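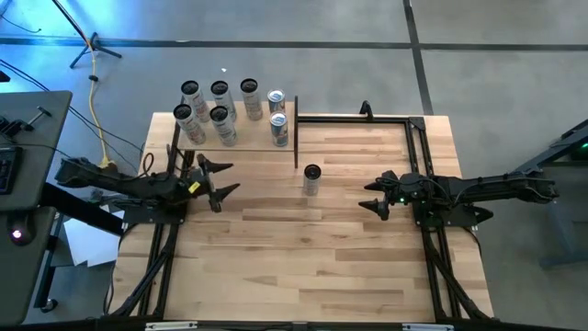
Tuesday, June 2, 2020

Oil trials, second week. Writing this up before I forget which board was which, because the pencil marks on the back are already rubbing off.

Where we'd got to – Clasthorpe counter job wants a food-safe oil finish, not varnish, client has had varnish before and it went white round the sink. Four offcuts sanded to the same grit, all from the same plank, all end-sealed. Board A raw linseed. Board B the Reltau hard oil. Board C Guthrie mineral oil and wax. Board D nothing, control.

Morning. Board A still tacky. Left a thumbprint in it, near corner. Put on too thick I think, or didn't wipe off soon enough, Friday's notes only say "wiped" and not when, so no help there. Write the times down!! Have rubbed it back with a rag and white spirit and stood it by the window. If it's no better by the end of the week drop linseed altogether, can't have a customer waiting that long for a worktop.

Board B dry to touch, slight sheen, bit more yellow than I'd like but even. Raised grain along one edge, the one that didn't get damped and re-sanded. Should have done all four edges. Second coat on at 10.20, wiped at 10.35, rag laid flat outside on the slabs. NOT in the bin.

Board C feels lovely, looks dull. Fine. Water beads on it for a bit then gives up.

Ring test – mug of just boiled water on each, wet base, 61 minutes (meant to be 60, phone rang).
A – not done, tacky
B – faint ring, gone by lunch
C – clear ring, still there at four
D – dark ring and it's cupped a touch, to be expected

Vinegar spot and tea spot to follow on B and C once B's second coat has had its time. Red wine as well if anyone will bring some in. Also want to try turmeric, that's what did for the last Wuston kitchen.

Weights. Weighed B and C on the small scales before and after an hour stood in the tray. C took up more than B, but the scales were drifting and I didn't zero between, so am not writing the numbers in. Redo. Need the battery changing first, it reads 2 g with nothing on it.

Moisture meter on the new stack from Wuston – all over the place. Top boards fine, bottom ones too wet to use. They've been sat on the concrete, someone has taken the bearers out for something else. Restacked with stickers, gap at the back for air. Leave till at least next month and check again. The December stack is fine, use that for Clasthorpe if we're short, but it's narrower so it'll mean an extra joint, which changes the layout by the hob. Re-draw before cutting anything.

Costing, quick. The Reltau comes to £97 for the big tin and it won't keep once opened, skins over. Guthrie stuff is cheaper per coat but needs doing again every few months, and the customer won't do it, they never do. Roughly 336 ml used so far on samples, mostly waste in the rag. Try the white pad next time instead of cloth, soaks up less.

Glue-up from yesterday – out of clamps at eight. Two joints good, third has a gap you can get a thin feeler into at one end. Not the glue, the edge wasn't straight, plane fence had crept again. Have ripped that joint out and will re-shoot it tomorow. Fence needs a proper look, third time now. Marked the bolt with paint pen so we can see if it moves.

To do
– second coat on B, done, third Thursday if dry
– edges of C, damp and sand
– new scale battery
– reply to Clasthorpe about the drainer grooves, they want them deeper, I'd say no, end up with a crack
– sanding discs, nearly out of the fine ones, and the extractor bag wants emptying
– label samples on the FACE edge in pen not pencil

Vinegar left on D by mistake when clearing up. Bleached patch, size of a coin. Kept it, useful to show peopel what bare wood does.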